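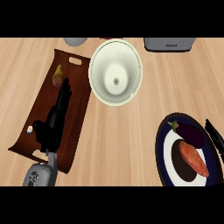
A pear on a dark wooden tray.

Home | News | Food | Local | Contact

Pear growers in Lirell expect a small harvest

Saturday, October 21, 2023

The pear harvest in Lirell will be smaller this year, the growers' group Skerneo informed on Friday. Cold nights in March damaged many flowers, and the trees in the lower part of the valley suffered the most.

Prys Rees, who has 200 trees near the river, said that he picked only 60 boxes until now. "The fruit is good and sweet, but there is not much of it," he said. He will finish the picking in the next week if the rain stops.

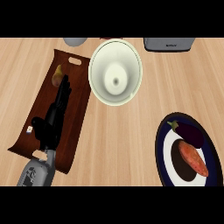

Pears are good for the kitchen as well as for eating fresh.

The price in the Saturday market has already gone up. The shop Ruiz-Ortega, which buys from five local farms, will keep its old price until the end of the month and after that it will decide again.

Skerneo also reminds that its pear baking evening takes place in the school hall as every year. The entrance is free, and visitors can bring their own cakes. Growers who lost more than half of their fruit can ask for help at the town office.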